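Questions we get every August about Clarkness youth flag football, answered as best we can!

## When does practice start?

Six o'clock, twice a week, on the lower field at Kairys Park. Come a few minutes early the first night if you can - finding the right group of kids takes longer than you'd think, and the coaches love meeting parents before the whistle.

## My daughter has never played. Is that okay?

Oh, more than okay! We had 433 kids sign up last season and plenty of them had never held a football. New players start on the Anureck squads, where we teach flag pulling and short passes for eight weeks before any scores get kept.

## Do we have to buy a uniform?

Just the shorts (no pockets, please, fingers get caught in them). Jerseys and flags are handed out at the first game and come back to us at the last one.

## What if it rains?

We play in rain but never in lightning. Coaches text by 4:30 - if you haven't heard anything, come on over.

## Can we eat beforehand?

Yes, something light, an hour or so ahead.

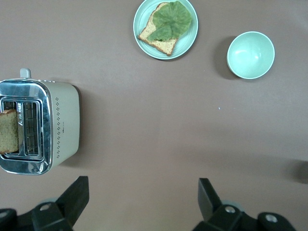
Lindalva Medeiros, Parent Coordinator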